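Ticket 46: Prellow claims portal rejecting care home invoices
Status: Resolved
Raised by: Jaxon Melnyk, finance office, Després nursing home
Handled by: Valtska support

Problem as reported: Since the November fee update, the portal has refused our monthly invoices for state-funded residents. The error reads "Rate not matched". Invoices for residents who pay privately go through as normal. We have 17 claims stuck and the payment run closes at 4 pm.

Reply from support: Please check which rate table is selected under Settings, then Funding. It should be the new one. If it still shows the old table, change it, save, log out and try one claim before sending the rest.

Jaxon: Changed the table. 15 claims accepted, two still refused. Both are for residents who have extra equipment on their care plan, mattresses included.

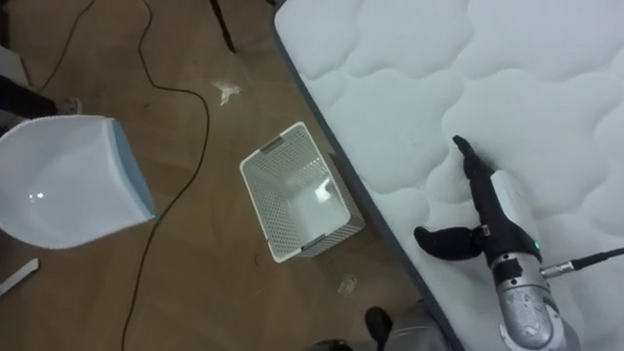

Mattress, white quilted top, dark grey side border.

Support: Equipment lines over 300 now need an approval number. The old form had no box for it, so claims copied from last month leave it blank. Open each claim, choose Edit lines and type the number from the approval letter. Please don't copy the claim again – the blank box gets copied too.

Jaxon: Found one letter. The other approval was sent to Jellari, our old billing firm. They have now emailed it over. Both claims accepted at 3.40 pm.

Support: Thanks. We have asked for the error message to name the missing box. Closing this ticket. Reply within 46 days to reopen it.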